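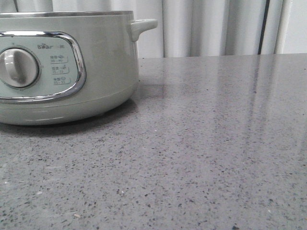 the green Bear pot on my counter, knob side

fluline_33
ok so got this electric pot secondhand, no manual. Panel is in Chinese, three settings next to the knob and each has a little range under it. top one looks like 30-40, then 15-25, then 25-35 I think. tiny print. Minutes?? Want to do rice and soup mostly. Small kitchen, one outlet near the stove.

alumpan
Minutes would be my guess. Knob is probably a timer, turn it to the range and walk away.

commont_kitchen
Wouldn't walk away from any pot with no manual. Also could be a heat thing, not time. Try it with plain water first, 2 cups, see what it does

alumpan
who prints heat as 15-25 lol. its minutes

commont_kitchen
My old one had numbers that meant nothing. Just saying test it.

frimpong
Phone translate app on the three labels, takes ten seconds. Get close, the icons help too. For soup I go 33 min on mine, different brand tho

fluline_33
tried the app, shiny trim kept throwing glare and it read the middle one as "garden". will try again w/ the light off

frimpong
ha. tape a paper towel over the chrome

tuesdaysoup
Does yours have the lid? Mine came without and a plate works ok for soup, bad for rice. Rice I do 18 min then let it sit, lid on the whole time, dont peek

alumpan
16 is plenty for white rice

tuesdaysoup
16 is crunchy. we've been over this in the other thread

fluline_33
lid's in the dish rack. Going to do the water test tonight and then rice, will split the difference at 17 and post back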